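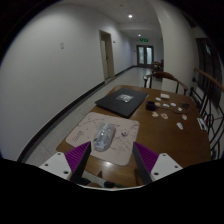 Workshop Notebook / Materials and Packaging

23 November 2025
Entry by Fenna Van Acker. To be read by Orla Ó Dálaigh before the next Cillia meeting.

Work continued at the wooden table in the Giston corridor. The subject remains clear plastic packaging from small office goods: how it is opened, how much room it takes on a shared table, and whether it can be flattened and stored without a press. The molded shells are dealt with first, the soft bags after them.

Shells. The elongated oval type, shaped to follow a computer mouse, keeps its form when set down and does not nest well with others of its kind. The ridges stiffen it along its length. Pressing by hand produced a crease at one end and left the middle as it was. Cutting along the rim gives two halves that stack, but the cut edge is sharp and gloves are required. The Studgate snips were used for this and are to be preferred over the kitchen scissors, which have gone back to the drawer on the second shelf.

The mouse pad proved a good surface for shells. They slide on the polished wood and stay put on the pad. Its use as a cutting surface is not permitted.

Bags. Soft bags are easy to compress and slow to stay compressed. A bag crushed in the hand opens again to a low, crumpled shape and will not lie flat under its own weight. Folding in thirds and rolling from the closed end gave the best result. Rolled bags were held with paper tape – the elastic bands marked them.
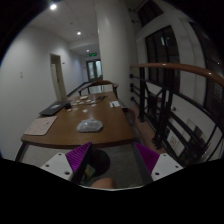 Rolling should be done before small parts are put out. Light pieces are easily swept off a table by a sleeve or by the bag itself, and clear film placed over pale pieces makes them harder to find. Any small item still in use is to be kept toward the far half of the table, with the front left clear for folding. The same applies to cables, which catch on film.

Weights. The full collection for this period came to 612 g against the 600 g limit of the storage box. Bags accounted for 436 g of the total. The excess will go out with the ordinary recycling. Orla has asked that the Zariņš box be tried in place of the present one. It is deeper but has no lid, and rolled bags may rise out of it.

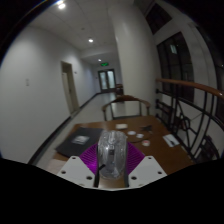
Labels require a decision. Those on the outside of a bag can be peeled before rolling, although the adhesive then picks up dust. A tag that is seen only faintly through the wrap cannot be read with any confidence, and it should be taken out and copied before the bag is discarded. A white sheet and a dark pen are at the right end of the table for notes of this kind, and colleagues are asked to write there and not on the film. Ink did not hold on 2 of the bags tried.

Outstanding:
Flatten the remaining shells after cutting.
Test the Zariņš box with rolled bags only.
Order paper tape from Studgate.
Repeat the weighing in February, same scale, tape removed first.

F.V.A.

Added later: the scale reads in whole grams. Orla will bring the finer one from Giston stores.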